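Getting Wicker Baskets Clean (and Keeping Them That Way)

I own far too many baskets, and the dark ones are the worst for showing dust.

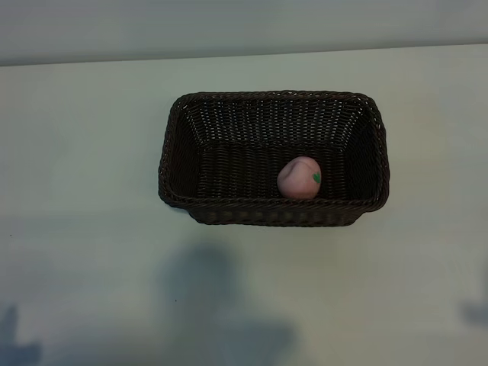
Hjalti Blöndal wrote in to ask whether a basket can just go in the bathtub. Mine sat in the hall for years with gloves in it, he says, and the dirt down in the weave won't come out with a cloth.

Well, it depends what it's made of! If it's plastic wicker, go ahead – lukewarm water, a squirt of dish soap, rinse, done. Natural wicker I wouldn't soak. I did that once with a big willow one and the bottom bowed so badly it rocked on the shelf ever after. Not sure which kind you've got? Look at a cut end on the underside. Plastic is smooth and the same color all the way through, while the natural stuff looks stringy.

For everything else I start dry. Turn the basket upside down over some newspaper and give the base a few good slaps (very satisfying). Then go over the inside with an old paintbrush, the cheap stiff kind, working along the strands and then across them. Corners and the underside of the rim hold the most crumbs, so I do those twice. A vacuum with the brush attachment gets what's left.

If it's still grimy, wring out a cloth in soapy water until it barely drips and wipe one side at a time. Dry it right away with a towel and stand it somewhere airy overnight, on its side so air gets at the bottom. Please not on the radiator!

Snagged strand? Snip it at an angle with nail scissors and tuck the end back under its neighbor. On plastic ones I leave off the glue, it dries shiny and you'll see it forever.

And line the thing, Hjalti, if gloves are going back in. I cut up an old pillowcase for mine and it goes in the wash with the towels every month or so.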